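Hydrangea

Hydrangea is a group of flowering shrubs and climbers grown for their huge, rounded or cone-shaped flower heads. Most of the species come from Asia, with others native to the Americas. Few garden shrubs offer so much for so little work, and fewer still can change color from one year to the next!

Flower heads

What looks like one giant bloom is a crowd of small flowers packed together. The showy "petals" are really sepals, the parts that in most plants sit behind the petals as a green cup. In mophead types nearly the whole head is made of these showy flowers. Lacecaps have a flat center of tiny fertile flowers with a loose ring of showy ones around it — a lovely arrangement, and a great favorite with bees.

Color and soil

The bigleaf hydrangea is famous for turning blue in acid soil and pink in alkaline soil. The cause is aluminum. Acid soil lets the roots take it up, and in the sepals it joins with a pigment that would otherwise look pink or red. Gardeners who want blue flowers add sulfur or aluminum sulfate, and those who want pink add lime. The change is slow and can take more than one season. White varieties mostly stay white whatever the soil, though many blush pink or green as they age.

Growing

Bigleaf types like morning sun, afternoon shade and soil that never dries out fully. Panicle hydrangeas stand up to much more sun and cold. In the trial beds at Parkley, a windy site with heavy clay, panicle types came through winters that killed the flower buds on every mophead. A mulch 3 inches deep helps all of them through a hot August.

Pruning depends on the species. Bigleaf and oakleaf hydrangeas bloom mostly on old wood, so a hard cut in spring removes that summer's flowers. Panicle and smooth hydrangeas bloom on new wood and can be cut back in late winter.

As a cut flower

Hydrangeas wilt fast if their stems run short of water, but they also drink through the flower head itself. A limp head can often be revived by soaking it in cool water, which feels like a magic trick the first time it works. Leaves below the water line should come off. 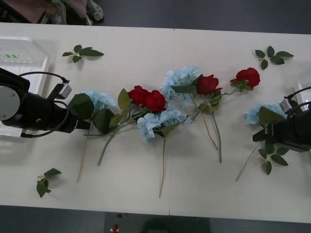
Drying is just as rewarding. Heads picked late in the season, when they feel papery, keep their shape best and can last for many months out of direct sun.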